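January 27, 2018 – breakfast appliance bench, Illside

Mint-green combo unit on the white table again, the one with the flat side and the round pan side by side. Altix wants a view on whether one small machine can stand in for a toaster and a skillet. I doubt it, but I'll write down what I see.

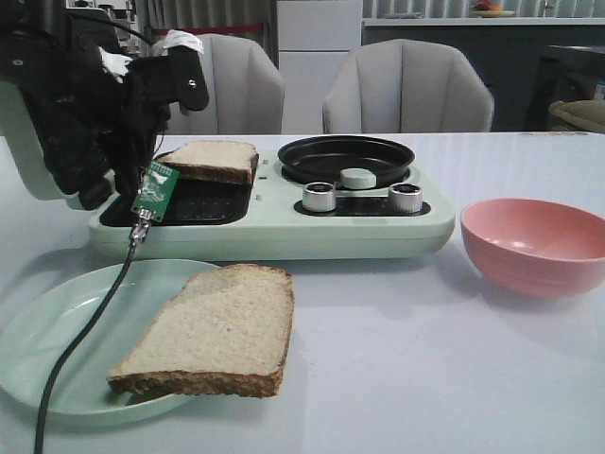
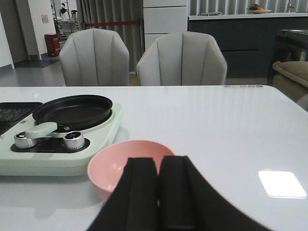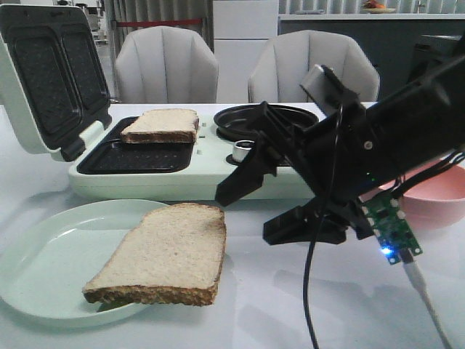
Same green cooker in all three. Bread on the unit and more on the plate in the first and last.

Notes:

- Two silver knobs, both low on the front. I keep reaching for the wrong one. Marks or no marks, I'd want them farther apart.
- The black surface has a fine texture. Crumbs will find it. Voson's sheet says "wipe clean" – we'll see after 116 rounds.
- Sheet also claims 2,938 uses before the coating wears. The Toledo shop gave up on its unit at roughly 2,000, and they were gentle with it. I don't know where the extra 938 come from.
- Pan is shallow. Fine for one egg, doubtful for anything that spits.
- The plate takes up a lot of the front edge. Try a smaller one.

Still to do: weigh slices before and after, same loaf, same spot on the plate surface. Color alone isn't enough to go on. Cord length not measured yet. Second unit due in February, if Voson ships it.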